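Two Drawers and One Toolbox

Shirin Ahmadpour has mended household things for 14 years in her small flat in Plosorcombe. When I visited her, she was sorting what she owns, before she moves to a smaller place in December.

"I do not throw away quickly," she told me. "First I put everything where I can see it. Then I ask if I used it this year."
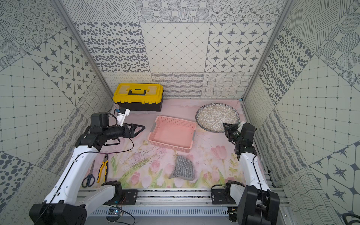
Her rule for tools is simple: she keeps one of each kind. She used to own five pairs of scissors, and she could never find a sharp one. Now she likes a pair with black handles, kept close to the pliers with the yellow-and-black grips. "These two I take in my hand every day," she said. "They should not go to the bottom of the toolbox." For the small parts she prefers a shallow basket, like the pink one with slotted sides -- a deep box, she says, becomes a place for forgetting.

Her neighbor Arnout Groen does not agree with her. He keeps everything in jars with labels. "He has beautiful jars," Shirin said, and laughed. "But he comes to me when he needs pliers."

She still has two drawers to empty.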